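Paper-gathering fault: frequently asked questions

For staff at the Drestivley records office, people who record demonstrations for us, and anyone else using the Corero desk arms. If your arms are still tagged out, read the section on restarting before you touch the key switch.

What went wrong?

During a job at Drestivley, one of the two Corero arms was holding down a loose sheet while the other gathered a stack. The holding arm should have kept light pressure on the sheet and lifted once the stack was squared. It kept pushing into the desk instead. The force went past the 40 newton limit and stayed there until an operator hit the stop button. The sheet tore and the gripper pad left a dent in the desktop.

Was anyone hurt?

No. The operator was standing at the stop button, outside the marked area. A second staff member had been straightening paper at the desk a few minutes before the job started, and we are treating the event as a near miss.

Why didn't the force limit stop the arm?

The limit is checked against a reading from the wrist sensor, averaged over a short window. The arm was pushing in small repeated presses, and the average stayed under the limit while the peaks went over it. Each press was the arm trying to reach a height it believed was the top of the paper. That height was wrong. It was below the surface of the desk.

Where did the wrong height come from?

From the demonstrations the arms learn from. People do the task by hand with a tracking unit on each wrist, and the position of each unit is used to work out where the hand is. On one pair of units the left mount had been refitted after a battery change and sat lower than its calibration file said. Every recording made with that pair put the left hand too low by the same amount.

On most tasks this would show up as a missed grasp. With paper flat on a desk there is no room for it. A palm pressing a sheet is already at the lowest point the hand can go.

Why is paper a problem in particular?

One hand holds and the other lifts, and they swap often. The sheets slide over each other, the edges curl, and the height of the pile changes every time some of it is picked up. The arms can't rely on a fixed height, so they lean heavily on what they learned from the wrist positions.
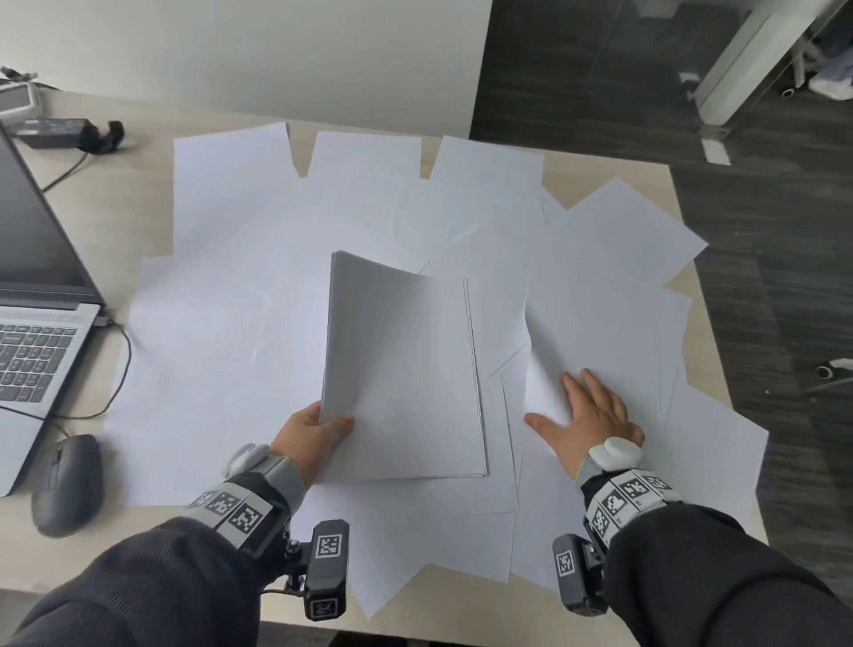
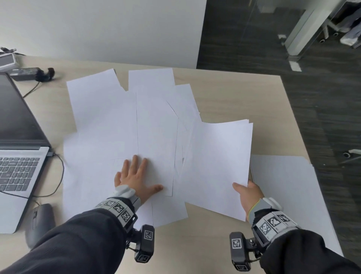 Grorkville, March

Which recordings are affected?

We went through all 3000 paper-gathering recordings. Of those, 2784 passed the height check and have been kept. The rest have been pulled, including some where the cause was something else, such as a tag hidden by a sleeve for most of the recording. We decided not to try correcting the bad ones. An offset can be subtracted, but we could not say for certain when the mount was refitted, and a guess there would put the same fault back in.

How did you check them?

For each recording we took the moments when a hand was pressed flat and compared its height with the height of the desk. A hand that sat under the desk surface at any of those moments failed the check. Borderline recordings were watched through by a person.

Should the check have been there already?

Yes. There was a check at the start of each session, where the wearer touches both hands to the desk, but it only produced a warning in the log. The session could go ahead with the warning showing. It now blocks recording until the touch test passes on both wrists.

I wore the faulty units. Did I do something wrong?

No. The mount looks the same fitted either way, and the instructions did not mention recalibrating after a battery change. They do now. Your recordings were pulled because of the equipment and you will be paid for them as usual.

Are the wrist units themselves a safety risk?

Not that we have found. They don't move and they are not connected to the arms while you are recording. Stop if a band pinches, feels warm or works loose, and report it to the Grorkville bench.

What do I need to do differently when recording?

Touch test at the start of each session and again after any break where the units came off.

Touch test after changing a battery, even if the mount didn't shift.

Keep sleeves clear of the markers. Push them up under the band or tape them.

Do the task at your normal pace. Some people have started pressing very lightly since they heard about the fault. Please don't. We need ordinary handling, and sheets pressed too lightly slide.

What has changed on the arms?

The force limit now looks at the peak as well as the average. Either one will stop both arms. There is also a floor height, set at each desk during installation, and no command below it is carried out whatever the learned motion asks for. Berrada, who supply the gripper pads, have looked at the damaged pad and found no fault in it. It has been replaced.

Both arms now back off a little when they stop on a force fault. Before this change they held position, so whatever was under the gripper stayed under it. This was raised by staff at Drestivley and we agree it was the more serious part of the fault.

When can we restart?

When all of the following are done:

The new software is loaded and the version shown on the panel matches the one on your tag.

The floor height has been set at your desk by one of our technicians. If the desk is moved or swapped, or you put a mat on it, it has to be set again.

The peak test has been run with the test block, once per arm, and both arms stopped and backed off.

The stop button has been tested with the arms moving.

Sign the tag and keep it with the machine. Do not restart on a phone call from us or anyone else.

Our arms do a different job and never touch paper. Does this apply?

Yes. The averaging problem was in the force limit for every job, so all arms get the update. You can keep working on jobs where the grippers don't press against a fixed surface, as long as the marked area is respected. If you aren't sure whether your job counts, leave the arms off and ask.

What if an arm stops on a peak fault after the update?

Leave it stopped. Don't clear the fault from the panel, even if you can see what caused it. Note the time, what was on the desk and which arm was down, then call the bench. We expect more stops than before, at least for the first while, and some will be nuisance stops from staples and binder clips. We want to hear about those too.

Can people work at the desk while the arms are powered?

No. This has not changed. Hands stay out of the marked area unless the key is off and in your pocket. At Drestivley it had become common to reach in and tidy the pile between jobs with the arms paused. Paused is not off. The arms can start again from a queued job without anyone at the panel, and the queue has now been set so each job has to be released by hand.

Will the model be retrained?

It has been, on the recordings that passed. The new version is slower at squaring a thick stack and sometimes leaves the last sheet or two behind. We would like to replace the pulled recordings before working on speed.

Who pays for the damaged desk?

Corero. The same goes for documents. If a sheet was torn that can't be reprinted, send the file reference to the bench along with your incident form.

Where do I report something similar?

Use the incident form in the front pocket of the machine binder, or the panel menu under Help. Near misses count. Forms from Drestivley go to Grorkville with the afternoon courier, and the panel menu sends straight away.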